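4.2 Household tasks with the Avden kit

The second part of our evaluation concerns the tasks for which the Avden kit is mainly offered, namely simple work with kitchen objects. The supplier delivers the kit with the gripper, a mounting plate, the Wolow control software and a short manual. We installed all parts as the manual describes and did not change the default settings, as our aim was to judge the product in the state in which a small laboratory would receive it. The installation was finished by one person in a single afternoon, but the calibration had to be repeated on Monday after a software update.

From the task list of Perić we selected 6 tasks that involve a container with a separate lid. Lids are an interesting case for a purchaser of such a kit. The knob is small compared with the whole object, the weight is spread far from the grasping point, and a small error in the angle of the fingers becomes a large error at the rim. With glass lids there is one more difficulty, that the depth values on the transparent part are often missing. The Avden software therefore lets the operator choose the grasping point by hand, and we used this option in all trials with glass.

The task "lid and pot" is shown in Figure 3. The fingers close on the knob, and the lid should be kept as level as possible while it is away from the pot. We consider this the most demanding moment for the grip, and a small tilt of the lid can be noticed even when the knob is held well.

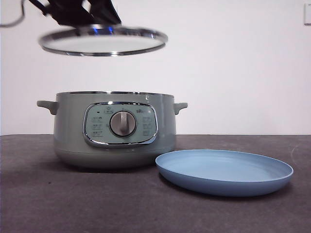 Figure 3. Task "lid and pot": the gripper holds the glass lid by its knob above the electric cooking pot.

Each task was carried out 100 times by two operators, who changed places after every block of trials. A trial was accepted when the lid rested fully on the rim at the end and no other object on the table had been moved. The second condition is stricter than the one used by Perić, and for this reason our results should not be compared directly with that work.

In general, the operators were satisfied with the holding force of the gripper. Once the knob was grasped correctly, the lid was seldom lost. Most rejected trials had their origin in the placing phase - the lid touched the rim on one side first and then slid outwards. The older Zostance gripper, which we tested under the same conditions, showed this behaviour less often, probably owing to its softer finger pads. On the other hand, it needed more time to close and its pads had to be cleaned between the blocks.

We also noted 2 weaknesses which are not mentioned in the manual. The software gives no warning when the lid turns slowly around the knob, and the force setting returns to its default value after each restart. The second problem is easy to overlook, and we advise users to write the value down before the work begins. Oda Hägglund, who operated the kit in both blocks of the lid task, suggested that a visible force value on the main screen would already be sufficient.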